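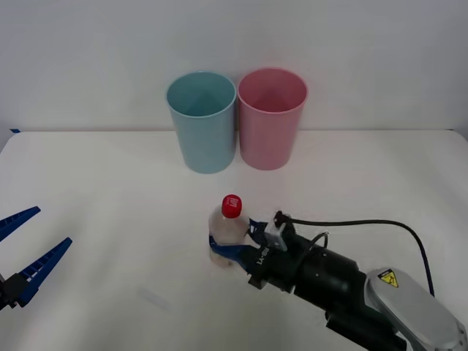 Rental of Walkers and Bath Seats: New Rules from July 1, 2024

Many members have written to us about the changes in our equipment rental, so I try to explain them in this issue as clearly as I can.

Until now, you could take a walker or a bath seat from the Orkier shop with only your membership card. From this month we also ask for a short note from your doctor or your physical therapist. The note does not need to be long. It should say which item you need, for how many weeks, and if you will use it indoors, outdoors or both. A copy is enough, and you can send it by e-mail before you come.

The reason is our new agreement with Flaller, the company that now owns and repairs most of the equipment we lend. They want to know that each item is fitted to the person who uses it. Last year 457 items went out from our shop and 359 of them were walkers. Many came back with the handles at the lowest position, the same as when they left. A walker which is too low makes you bend forward, and after some weeks your back and shoulders will hurt.

So please plan a little more time for your visit. Ezequiel Arellano will measure you in the shoes that you normally wear at home. Stand straight with your arms hanging down, and the handle should be at the height of your wrist.
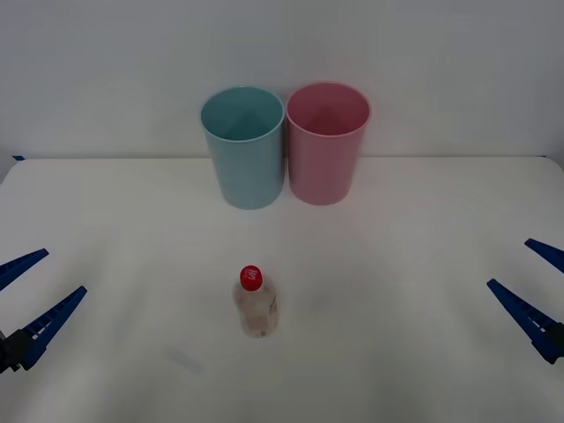
If you cannot come yourself, a family member may come for you, but then we need your wrist height written on a paper, measured from the floor.

The deposit stays the same for walkers. For the Viklund bath seat it goes up to 640, because this model is more expensive to replace — you receive all of it back when the seat is returned clean and with its four rubber feet. Please look under the seat before you bring it. The feet come off easily and they often remain in the bathtub.

People who rent already do not need to do anything before November. After that, we will ask for the note when you want to extend. The first extension is free and covers 2 months.

We still have several Zakura raised toilet seats, which are not part of the Flaller agreement. For these you don't need a note and there is no deposit. They fit most round toilets but not the long ones, so measure yours first.

Questions about insurance we can unfortunately not answer in the shop. Please call your insurance company and ask if short rental is covered in your plan, and keep the receipt that we give you.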